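11/25/19 – pitch practice, round two

Ran the second practice session for the business plan teams this afternoon and I'm still buzzing from it. Four teams showed up, all of them with working slides, and the jump from the September drafts is huge. Writing this down before I forget who said what.

Format: 12 minutes to present, then questions from me, Keir and Juwita. Keir kept time on his phone and was strict about it, which the teams hated and needed.

Drilach went first. Taner Ateş has rebuilt the whole cost sheet and it finally hangs together – he now splits fixed costs from the ones that move with orders, and he could answer every question on it without scrolling. Break-even comes out at 525 orders a year on the current price. Juwita asked what happens if the supplier discount falls through, and he had a second tab ready for exactly that! Still too many words on slide 3. Told him so.

Susta is the bedding rental plan (Melur Majimbun and Elba Herrera). I love this one more each time. They've dropped the hotel market completely and are going after furnished short-term lets, with sets swapped on a fixed schedule. The landlord interviews did it: people kept bringing up the same headache, sheets that don't match when one gets replaced. So, one color per property, and pricing by bed.

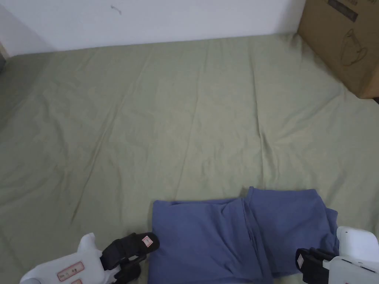

Fitted sheet in sage green, on the mattress.

Open points for Susta: laundry is still one line in the budget and it has to be at least three (pickup, wash, losses). Elba thinks losses will be small. Maybe, but the judges will go straight for it. Melur wants to show price per bed on the first slide and I agree, move it up.

Madetti had the best opening by a mile, a customer story told in under a minute, and then lost the thread in the market section. The 475 survey responses are great, but who were they? Need a breakdown by age and zip code before the next round.

Hartono ran long and never got to the ask. Keir stopped them mid-slide. Good energy though, and the demo got real laughs. Suggested cutting to 16 slides and putting the ask up front.

To do:
– send Juwita's question list to all four teams
– book the bigger room, we were packed in
– Taner offered to go over Susta's budget with Elba, set that up
– print fresh score sheets, old ones still have the "team résumé" row
– ask Keir if he can do timing again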